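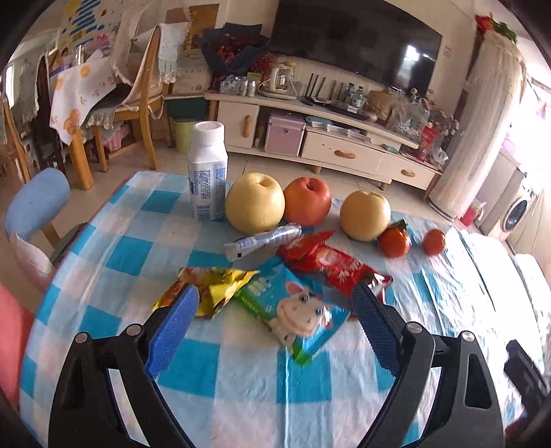 4. Listing a comic lot on Temora

Do this after your seller account is set up (section 2). Have your scans ready first.

1. Go to My Shelf, hit New Lot. Pick Single, Run or Bulk.

2. Type the series title and issue numbers. Use a dash for runs, commas for gaps. 1-6, 8 is fine. "1 thru 8" is not, the parser chokes on it.

3. Upload front and back covers. Max 8 scans per lot. Anything under 180 dpi gets bounced.

4. Set the grade. Raw books – use the drop down. Slabbed books – enter the cert number and leave the drop down alone.

Note: grade notes are cut at 268 characters. Put spine ticks and detached staples first, buyers dont scroll. 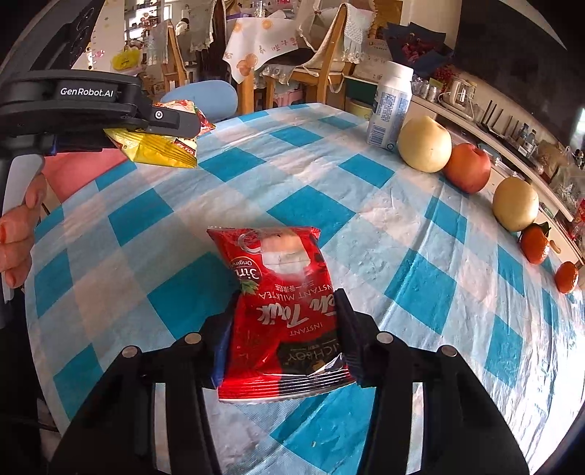 Red packet, 3in1 Original.

5. Choose how it sells. Fixed, Offers, or Take Thread (first "take" in the comments wins). You can't switch from Take Thread once someone has posted.

6. Shipping. Pick a Jarkarer box size or type your own rate. Combined shipping is OFF by default. Turn it on if you want people bundling.

7. Preview. Check the issue numbers again. Then Post.

Caution: deleting a lot with an open offer counts as a cancelled sale. Decline the offer first, then delete.

Caution: don't import from Ninevmont while a lot is in preview. It overwrites teh draft and there is no undo.

Lot not showing? New lots go live nearly 6 minutes after posting, longer on Saturday nights. Refresh, don't repost – duplicates get both copies pulled.

For payment holds and returns see section 5.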